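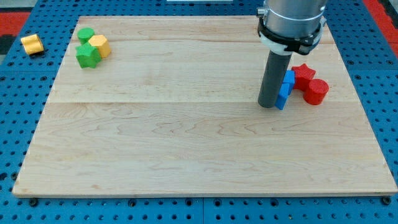 What size of table does a Rundance board need?

Any steady table that is wider and deeper than the board will do, as long as the whole of the board rests on it and no corner hangs over the side.

PRESS RELEASE
Jirkdale, 6/27/19
For immediate use

ULLHOLM BRINGS OUT RUNDANCE, A WOODEN PLAY BOARD WITH BLOCKS IN FOUR COLOURS

Ullholm, the Jirkdale maker of tabletop play equipment, today puts Rundance on general sale. Rundance is a large flat board in pale wood, sold with a set of blocks in seven shapes. It is meant for nurseries, infant classes, libraries, waiting rooms and homes with a good-sized table.

The board costs £97 with the blocks. Orders can be placed with Ullholm by telephone or post, or over the counter at the Jirkdale workshop, and there is no minimum order.

The board

Each board is made from planks joined edge to edge. The joins are left plain, so the lines where one plank meets the next can be seen on the top face. The grain differs from one board to another and so does the colour, which runs from cream to light tan, sometimes with a little pink in it. Ullholm doesn't stain the wood to even this out, and buyers who order several boards should expect them to vary.

The top has no pattern, track, border or printed picture. Early versions had a painted ring in the middle and a row of outlines along one side, where each block had its place. Both were dropped after the first trials. Children put the blocks on the outlines once, and then wanted to know what else the board was for.

"We had spent a good while on those outlines and I was sorry to see them go," said Tiruwork Wako, who designed Rundance. "But with a bare board the children made up their own games. They pushed the blocks about, leaned them on each other, lined them up, knocked them down. A painted board kept telling them they'd finished."

The front edge has a narrow bevel. The underside is flat, and the board can be used on a table or on the floor. It has no feet, clips or folding parts.

The blocks

The blocks come in red, blue, green and yellow. Some are simple and some are awkward on purpose. The star has five points and can stand upright or lie flat. The long blocks have flat sides and can be leaned against a neighbour, and the small angular ones are for filling gaps or for balancing on top of something else.

Tops have a slight texture, with fine ridges that can be felt with a fingertip. Ullholm looked at smoothing these away and decided to leave them. Staff at the trial nurseries said that children noticed the ridges and liked to rub them, and that a star was easier to tell from its neighbours by touch.

Only four colours are used. A fifth, orange, was tried in April and given up. With four colours, sorting is something a young child can do alone, and an older child can use the colours as sides in a game. Red and blue also stand out well on pale wood, and this helps when the pieces are bunched close together.

Blocks from one set fit with blocks from any other. Anyone who buys a second board can mix the two lots together and need not worry about which piece belongs where.

Trials

Before today's launch, 146 children used Rundance in nurseries and infant classes in and near Jirkdale. Staff were given a board and blocks and no instructions. They were asked to write down what was played, how long the board stayed out, and anything that annoyed them.

The notes led to several changes. The board was made larger, so that children could sit on more than one side of it without bumping arms. The sharpest points on the star were rounded a little. The storage box, which had a sliding lid, now has a lift-off one; the sliding lid jammed whenever a block stood up inside.

Some of the games that came back in the notes were new to Ullholm. One class used the star as a lighthouse and sailed the blue blocks past it. Another played a leaning game, where each child adds one block to a heap and the heap must not touch the edge of the board. A group of four-year-olds used the board as a shop counter for most of a week and charged the adults for everything.

Ullholm has put a few of these games on a single printed sheet, which goes in the box. The sheet can be ignored.

Making the boards

The boards are made for Ullholm by Ambaye, a joinery firm on the same lane in Jirkdale. Ambaye cuts, joins and finishes them, and Ullholm adds the blocks and packs the sets. The first run is 200 boards. A second will follow if orders call for it, and customers who order after the first run has sold will be told how long they will have to wait before any money is taken.

Mesfin Woldegiorgis, who runs the joinery side at Ambaye, said: "A big flat board looks like the easiest job in the shop. It has to stay flat, though, and wood moves. We let the planks rest before we join them and again before we finish the top. If a board rocks on the bench it doesn't go out. We've turned the ones that rocked into shelves, and the office has plenty of shelves now."

Care and cleaning

The board should be wiped with a damp cloth and dried straight away. It should not be soaked, put in a sink or left against a radiator. Crayon will come off with a little soap if it is dealt with the same day. Felt pen may leave a mark.

Small dents are to be expected with use and do no harm. A rough spot can be rubbed down with fine sandpaper, working along the grain. Ambaye will also refinish a worn board for a fee. The owner pays for carriage both ways.

Blocks can be washed by hand in warm soapy water. They should be left to dry fully before going back in the box. Lost blocks can be replaced one at a time, by shape and colour.

When it is not in use, the board is best stored lying flat on a shelf or on top of a cupboard. If it must be stood on edge, it should stand as upright as possible and be turned now and then. It is a heavy piece for a child to carry, and Ullholm asks that an adult lifts it on and off the table.

Age and use

Rundance is intended for children of three and over. Younger children should not be given the small blocks. The board can also be used without the blocks as a plain surface for jigsaws, clay, threading beads or model villages, and a few of the trial nurseries have kept theirs out for this alone.

Ullholm is happy to sell the board by itself. The price for this is available on request, as it depends on the number ordered.

Seeing a set before buying

A set is laid out in the front room of the Ullholm workshop during opening hours, and visitors may use it for as long as they like. Schools and nurseries that cannot travel to Jirkdale may ask to borrow a set for a fortnight. Loan sets have been used before and will show it. Requests are taken in the order they arrive.

Tiruwork Wako is available for interview and can talk about the design, the trials and the things that were left out. Mesfin Woldegiorgis can answer questions about the joinery. Interviews at the Ambaye shop need to be arranged in advance, as visitors must be kept away from the saws.

About Ullholm

Ullholm designs and sells play equipment for tables and floors. Its other lines include stacking trays, a threading frame and a set of low benches. It sells direct to schools, nurseries and families.

About Ambaye

Ambaye makes doors, window seats, shelving and worktops to order. Rundance is its first work on a product for children.

Press contact

Tiruwork Wako, Ullholm, The Workshop, Jirkdale

Please say in your message whether you would like to borrow a set for review. Review sets go back to Ullholm after use, with all their blocks if possible.

Ends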